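27 July 2022
Workshop book, Gokthorpe, bench end

Short one, want to get this down before the handover.

Arm on the finishing cell ran 389 cycles since the start of shift. 4 stops. Two were the same fault as last week (position error on the wrist joint, clears on reset, comes back when it feels like it). One was me leaning on the e-stop. Last one no idea, log just says "interrupted," which is not a cause.

Fingertips. Swapped the pair over to the Leone pads first thing. Better grip, worse to align. Took three goes to get them square and I still don't love it. If you touch them, write it here please, with the time. Spent half an hour last week chasing an offset that turned out to be someone being helpful.

Wrist cable: redressed it, two new ties, left more slack than the manual wants. Manual assumes nobody ever reteaches anything. Watch it on the far reach.

Now the people side, as Meltwood have asked for a page on it by September and I keep forgetting what I wanted to say.

- Loading used to be two of us, all shift, hands going the entire time. Now one person feeds and one person floats. Floater is supposed to be doing inspection. In practise the floater stands next to the arm waiting for it to stop. Nobody planned that job but it exists, and it's a tiring one, you can't start anything proper.
- Wrists are better. Mine are anyway, and two others said the same without me asking.
- Less talking. We used to face each other across the bench, now we both face the cell. Didn't expect to mind that, do mind it.
- Grade question still open. If you can clear a fault and reteach a point, is that the loader rate or the setter rate? Have asked twice. Put it in the page, in the first paragraph so it gets read.
- Nights have one trained person. Needs to be 4 across the shifts, at the very least.

Training at the Handomcombe site was 8 hours of slides and maybe one hour on the pendant. Should be the other way round. Would rather have a broken cell and somebody patient.

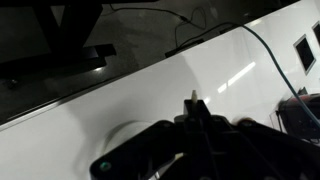 Reteaching is where the time goes and it isn't in anyone's schedule. Every time the part or fixture changes, somebody drops what they're on and jogs the arm for an hour. I'd like a proper slot for it, start of shift, logged as work and not as downtime. Wrist view helps a lot once you're used to it, you get the pale tip standing up off its bracket and can judge from there. Glare off the white surface is a pain though, two long streaks to the right of the gripper, and after a while you're squinting at those and not at the tip. Try a matte sheet or move the lamp, whichever is quicker. Will ask for both.

Also nobody should be teaching points alone at the end of a double. Saying it because I did it in the spring and got the approach height wrong by a lot.

To do
wrist joint fault, pull the full log, send to Leone
spare pads, order 8
check screws on gripper plates, havent been round them since the swap
lamp / matte sheet
draft page for Meltwood, grade question FIRST
ask nights what they want in the page, they won't come to teh meeting so go in early and catch them

Handed over with the cell running, pads on, speed still turned down. Leave it down till the fault is sorted.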